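3.2 Rules for handling bound items

Most written guidance for collecting demonstrations with hand-held grippers deals with rigid objects. Books are harder. A paperback bends under its own weight, its cover slides against the pages, and a grip that is safe at one edge can crease the other. Our first protocol, drafted at the Bostlow site by Odera and Muriithi, said only that items should be "held securely." Operators read this in different ways, and 14 of the first 131 recordings had to be set aside for damage to a cover or spine.

The revised protocol has three rules for paperbacks. The finger pads must rest flat on the cover before any lifting force is applied. When two grippers are used, they must hold opposite edges of the book, and neither may be closed on a single loose page. If the book starts to open during a move, the operator finishes the move slowly and does not try to force it shut.

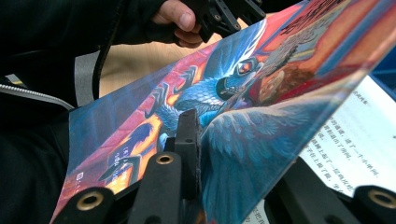 Figure 4. A paperback held between two hand-operated grippers.

The rules were kept short on purpose. An earlier version drawn up at Cladby ran to 52 items, and Valente found that operators stopped consulting it after the first session. We moved the details on pad wear and screw checks to a separate sheet, which is signed at the start of each shift.

Glossy covers need one further note. Pads that hold well on matte card can slip on a coated surface, and operators tend to squeeze harder in response. The protocol tells them to stop, wipe the pads, and grip again at the same setting. Kimaro reviewed the wording before it was adopted in November.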